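Chapter 4
Small Things on a Flat Surface: Sorting, Grouping and Putting Away

Before you begin

If you have worked your way through the first three chapters, you already know how to clear a floor, how to measure a shelf, and how to talk a reluctant household (or a reluctant office) into parting with a broken lamp. Those are big jobs, and I hope you felt proud when you finished them. In this chapter we come down to the small things, the ones that fit in a hand and seem to land on every table, counter and desk within an hour of its being wiped.

I have a soft spot for this part of the course. When I first taught it, at the Pekley evening school, I had set aside a single session for it, thinking that anybody who could organize a garage could surely deal with a desk. We ended up spending most of November on it. People came in with shoeboxes and cookie tins and, in one case, an entire kitchen drawer pulled out of its cabinet and carried over on the bus, and we tipped them all out and went through them together. I learned a good deal more that month than I taught, and much of what follows comes from those evenings.

By the end of the chapter you should be able to
– tell the difference between a group and a pile
– choose a home for an object by where it is used
– set up a landing spot for things that are still waiting for a home
– clear a desk or table surface in one sitting

Words to know: landing spot, home, reach zone, companion object, stray.

4.1 Why small things are hard

A sofa is easy to put away, in the sense that there are only one or two places it could possibly go. A marker could go in a cup, a drawer, a pencil case, a coat pocket or the box where you keep the wrapping paper, and every one of those is a perfectly sensible place for it. That is the whole difficulty. Small things have too many possible homes, so they often end up without any, and we call a thing in that position a stray.

Strays are not a sign of a lazy household. In the practice survey at the end of this book, a class of mine listed everything they found on the flat surfaces of one shared office belonging to Adovard, a small framing business. The list came to 423 items, and 67 of them had no home that anyone in the office could name. These were tidy people! They dusted on schedule and kept beautiful files. They had simply never decided, out loud and together, where the tape lived.

4.2 Groups and piles

A pile is made of things that happened to stop in the same place. A group is made of things that belong together for a reason you can say in one short sentence. "We use these to wrap packages" is a reason. "These were on the table when company came" is a fine explanation, but it won't help you find the scissors next week.

When you sort, then, begin by spreading things out so that each one can be seen and picked up by itself. Leave a little space between them if the table allows. It feels like making a bigger mess, and I know some of you will want to start dropping things into bins right away, but please give yourself these few minutes. It is very hard to judge an object while it is lying under three others.

Take a desk surface with just a handful of things on it, a stapler and a red-capped marker among them, along with a little round container with a purple lid. The stapler and the marker are companion objects in most offices, and they can share a drawer or a tray quite happily. The container wants a moment's thought before it joins them. Read the label, find out what is inside, and ask where a person would be standing when they needed it. The answer may well be a different room.

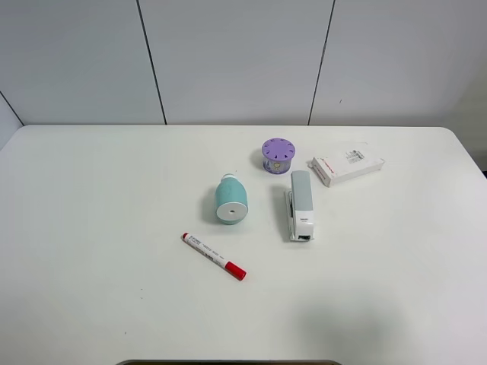
Barajas wrote in the margin of an early draft of this chapter that staplers should never go in a drawer at all, as a stapler in a drawer gets buried under paper and then somebody buys another one. I have thought about that remark a good deal, and I have come to agree with half of it. A shallow drawer is fine. A deep one will swallow a stapler whole, and if a deep drawer is all you have, let the stapler stay out on the desk, in the same corner every day.

4.3 The landing spot

Some things cannot be settled in one sitting, and you shouldn't force them. For these you need a landing spot, by which I mean a tray, a shallow box or even a place mat with a clear edge. At Arkero, the community workshop where I try out most of my lessons, we use a tray 54 centimeters long, and when it is full we stop and empty it before doing anything else – no second tray, however tempting.

Activity 4A

Choose one table or desk at home or at work. Spread out everything on it and say the reason for each group aloud. Put the groups in their homes and the strays on your landing spot. Write down what is still there at the end of the week, and bring your list along to Section 4.4, where we will look at reach zones and decide how far away a home can be before people stop using it.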